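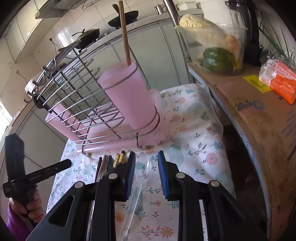
How often do the finger pads on a hand-held gripper need to be cleaned?

After every 1000 grasps, and sooner if the pads have touched food or oil.

Keeping a Pair of Hand-Held Grippers in Working Order

By Wanting Kong and Achilleas Manolakis
June 4, 2021
4 min read
52 shares · 2 comments

Background

Our project group looked after the two hand-held grippers known in the lab as Hilto and Qiu. They are used in kitchens, where a person holds one in each hand and picks up and moves ordinary things such as spoons, chopsticks and cups. The recordings go to Jianguo Jiang's group, which needs the fingers to close the same way every time. When we took over in December there was no written maintenance procedure. People fixed a gripper when it stopped closing and otherwise left it alone.

We were asked to write a procedure, follow it for one semester and report what wore out. Silviu Văduva was our advisor.

How the gripper is built

Each gripper has two black linked arms that narrow toward the fingertips. The joints turn on round silver pivot pins, and the inner faces of the fingertips carry blue ribbed pads. The trigger is in the handle and pulls both arms through one short link. A return spring opens them again. There is no motor, so most of the maintenance is mechanical: pins, pads, spring, link.

The ribs matter more than we expected. A thin utensil lying flat on a tablecloth gives the fingers very little to hold, and a plastic spoon handle will slide along a smooth pad. With clean ribs it usually stays put. With a film of oil on them it turns as it is lifted.

Setup before a session

1. Open and close the gripper slowly with nothing between the pads. Both fingers should start moving together.
2. Look down the gap from the handle side. The pads should face each other squarely.
3. Press sideways on each fingertip. A click at a joint means a loose pin.
4. Check that the pad edges are still glued down, especially at the tip.
5. Wipe the pads with a damp cloth and let them dry.
6. Lift a spoon and a chopstick from a cloth surface, five times each.

We added step 6 after a session in which Hilto passed every other check and then dropped most of the thin utensils. A bare bench is an easier test than a cloth. The fingertips push fabric ahead of them and bunch it up, and a gripper that closes a little unevenly will pinch the cloth along with the spoon.

Pads

Pads were the part we replaced most. The old pad comes off with a plastic scraper. We clean the fingertip with alcohol, wait for it to dry, and press the new pad on with the ribs running the same way as on the opposite finger. The first time we did this we put one pad on turned a quarter turn. It still gripped cups well, so we missed it until Yufang Dai noticed that chopsticks were rolling.

Always change the pads as a pair. A new pad facing a worn one puts the closing point off center — small, but enough to show up in the recordings.

Adhesive needs to sit overnight. We tried two hours once and the edge lifted during the next session.

Pivot pins

The pins are held by clips on the back side. Dust and dried food collect behind the clips and the joint gets stiff on one side, so one arm lags. Our first fix was oil. It worked for a day and then made things worse because the oil held crumbs. We now take the pin out, wipe the bore with a cotton swab, and put it back with a very thin coat of dry lubricant.

If a cleaned joint still clicks, the bore has worn and the arm has to be changed. This happened once, on the left arm of Qiu. The spare came from the Imbridge workshop and needed light sanding at the lower joint before the pin would go in.

Return spring

We planned to change springs every 1000 grasps too, so both jobs could be done in one sitting. The springs we took out were fine. Opening width had not changed by any amount we could measure with calipers. We now leave the spring in until the fingers open slowly, and the procedure says so.

What went wrong

The grasp counts come from the users' log sheets, and some sheets were left blank. We filled those gaps from the session length, so our pad intervals are less certain than they look in the appendix table.

We also had only the two units. Qiu was used much more for cups and Hilto for utensils, so we can't say how much of the difference in pad wear comes from the gripper and how much from the objects.

Changes we recommend

Keep a spare pair of pads already cut, in a closed bag. Store the grippers with the fingers open. Write the pad change date on tape on the handle, where the next person will see it. The Asholm lab has asked for a copy of the setup list and will try it on their own units, which have a longer link and may need a different check at step 2.

The remaining spare arm is in the second drawer, right side only. A left one still has to be ordered.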